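Siltine Chopsticks: Frequently Asked Questions

How many come in a pack?
40 pieces, supplied loose. Pair them by length before first use.

Are they finished?
No. The wood is bare. Wash by hand, wipe, and leave to dry for 2 hours.

How should I sort them?
Spread the pile on a tablecloth, lift each stick singly, and hold it upright to check for bends. Set warped ones aside.
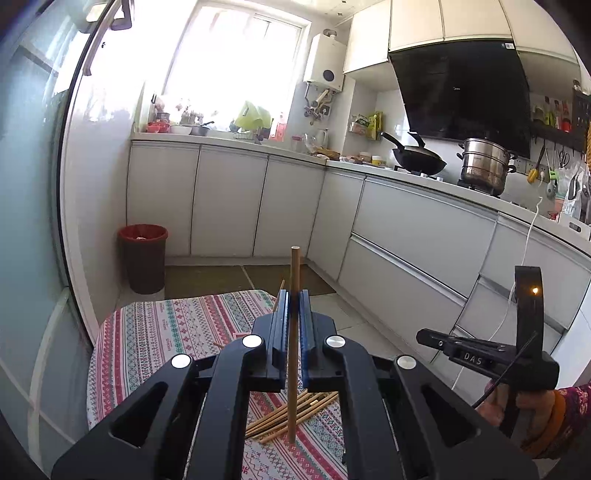

Wooden chopsticks on a patterned tablecloth, one held upright.

Can they go in the dishwasher?
We advise against it. Repeated cycles raise the grain.

When should they be replaced?
When the tip splits or feels rough. Replacement packs are listed under item 389.

Who handles returns?
Talha Bugti at the Skollholm store, weekdays except Wednesday.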